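Section 4. Assigning and Using the Lockers

4.1 Before you hand out keys

Golluretti steel lockers ship with two keys per door. Keep one key of each pair as a spare and store it away from the locker room. Each key is stamped with a number that matches the number on the face of the lock. The number inside the compartment, on the back of the door, is the locker number and has nothing to do with the key.

1. Open every door in the bank and remove the packing foam from behind the shelf.
2. Check that the shelf sits on all of its clips. Push down on the front edge with your palm. If it tips, lift it out and reseat it.
3. Close each door and turn the key a quarter turn clockwise. The bolt should slide without force.
4. Write the key number and the locker number on the record sheet at the back of this guide.

Note: The record sheet has room for 84 doors. If your site has more, copy the sheet before filling it in.

4.2 Opening a compartment

1. Insert the key fully, teeth down.
2. Turn it counterclockwise until it stops.
3. Put your fingers into the recessed pull and draw the door toward you. Do not pull the door by the key.
4. Swing the door past the halfway point before letting go. The hinge has a light spring and will close the door if it is left only partly open.

Caution: An open door on the lower row sticks out at leg height. Close it before you walk away, even if you are coming right back.

Doors on the Undimholm bank hinge on the right. If a compartment is next to a wall on that side, the door will stop short of its full swing. Fit the rubber bumper supplied in the hardware bag so the edge does not mark the paint.

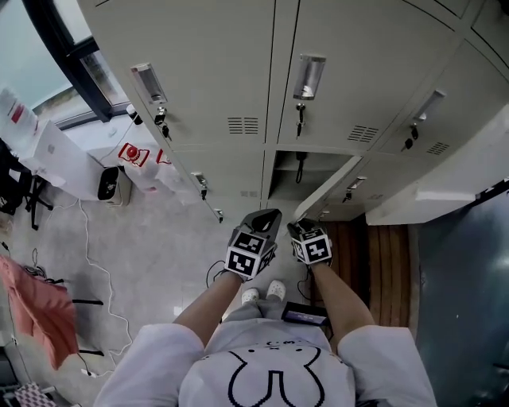
4.3 Loading the compartment

Shoes and other heavy items go on the floor of the compartment. Put folded clothes, lunch bags and small items on the shelf. The shelf is rated for 8 pounds.

Straps and cables are the usual cause of a door that will not lock. Coil them and push them to the back before closing the door. If the bolt meets resistance, open the door again and look along the hinge side first.

Do not cover the ventilation slots from the inside with tape, stickers or hanging clothes. Damp towels and gym clothes should go home the same day.

4.4 Closing and locking

1. Press the door flat with one hand near the lock.
2. Turn the key clockwise until it stops, then remove it.
3. Pull once on the handle to confirm that the bolt has caught.

Unassigned lockers may be left with the key in the lock. At sites with public access, such as the Portela entrance hall, collect the keys at closing and hang them on the Eka board in locker order.

4.5 Lost keys and stiff locks

Report a lost key to the site contact, Cleiton Batista, with the locker number. The spare is issued against a signature. When both keys are missing, the lock cylinder has to be replaced and the old key number crossed off the record sheet.

For a stiff lock, use dry graphite only. Puff a small amount into the keyway, insert the key and turn it back and forth several times. Wipe the key before putting it away. Oil collects dust and will make the lock worse within a few months.

Check all hinges and bolts each October. Tighten loose handle screws by hand with a Phillips screwdriver. Power drivers strip the threads.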